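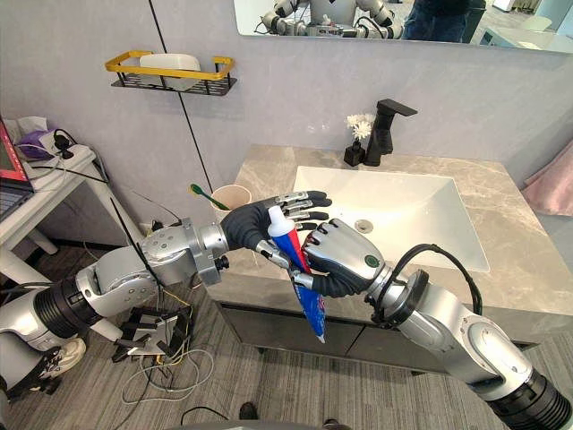 How to make your own awards-season prediction ballot

I've been filling out a music awards ballot every winter since college, and my first few were terrible because I just picked whoever I liked. So now I have a system, and you can borrow it.

Start with the nominee list and copy it into a spreadsheet. One row per nominee, one tab per category. Don't try to do them all! I stick to 13 categories, mostly the big ones plus a couple of oddballs like Best Liner Notes (I love that one).

Next, listen. I put everything into one long playlist I call Clovosard - old inside joke - and give each song two full plays before I write anything down. Albums take longer, so start those in December if you can.

Then score each nominee twice, from 1 to 15. The first score is how much you like it. The second is how likely you think it is to win. Keep those columns apart, or your favorites will creep into your picks. Mine always do with anything on the Jasus label.

Now hand out confidence points. You get 1000 to spread over the whole ballot, and you only keep the points on categories you get right. I usually put a big chunk on Song of the Year and just 14 on anything that feels like a coin toss.

Lock the file before the red carpet starts, and send a copy to whoever you're playing against. No edits after that, even if somebody opens the show with an amazing performance.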